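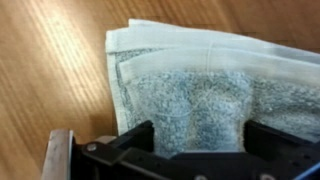 Rohani Menon remembers the coast road at Jesbridge before it was surfaced, when the journey inland took most of a day and travellers carried their own water. Visitors now cover the same distance in under two hours, she told this magazine, and many of them leave without having met anyone who lives there.

Her remark touches on a question that has occupied the district for several years. Jesbridge receives most of its visitors between June and September, when the ferries run twice daily and the guest houses along the harbour are full. The upland villages, 25 kilometres away, see very few of them. The Tanda walking route, opened in April, is intended to alter that pattern.

The route extends for 70 kilometres and climbs to 1054 metres at the Flollari pass, where a stone shelter has stood since the days of the mule trade. It follows old drove roads for much of its length. Walkers are advised to allow five days and to begin each stage early, as the southern slopes offer little shade after ten in the morning.
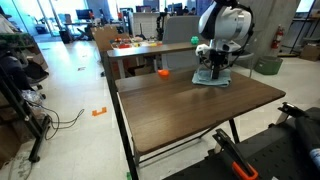 Accommodation along the route is provided by families who have registered a room and agreed to a fixed nightly charge. Supper and breakfast are included. Guests are asked to book by telephone before noon on the day before arrival, and to carry cash, as card payments are not accepted above the second stage.

Rory Rankin walked the full distance in its opening month. He found the waymarks clear as far as Flollari and rather less so on the descent, where two footpaths divide beside a ruined chapel. The left-hand path is the correct one. The other leads to a quarry and must be retraced.
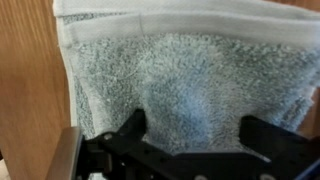

*Bath towel with a white woven hem.*

The food of the uplands deserves a longer visit than most itineraries allow. At Tatlı, a small bakery on the square of the third village, Yuzhen Duan and Sekar Ong prepare a flat walnut pastry soaked in quince syrup. It is sold by weight from seven in the morning and is seldom available after midday. The bakery also supplies bread to several of the registered houses, and walkers may arrange for a packed lunch to be left at the counter.

Opinion on the route is not uniform. Some residents are concerned about grazing land, particularly during lambing, and dogs are excluded from the fourth stage until the end of May. Others would prefer the bus service to be restored first. Fitriani Subramaniam, whose house lies a short distance below the pass, has taken guests since the first week and expects to continue through the autumn.
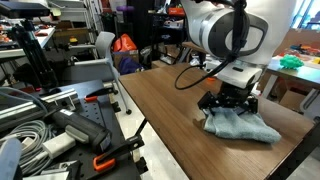

*Blue-grey towel on a wood-grain tabletop.*

The ferry to Jesbridge runs throughout the year, with a reduced timetable in winter. A bus meets the morning sailing and stops at the start of the first stage. Maps may be purchased at the harbour office, which closes at four in the afternoon. The Flollari pass is normally free of snow from late April, although walkers should enquire locally before setting out.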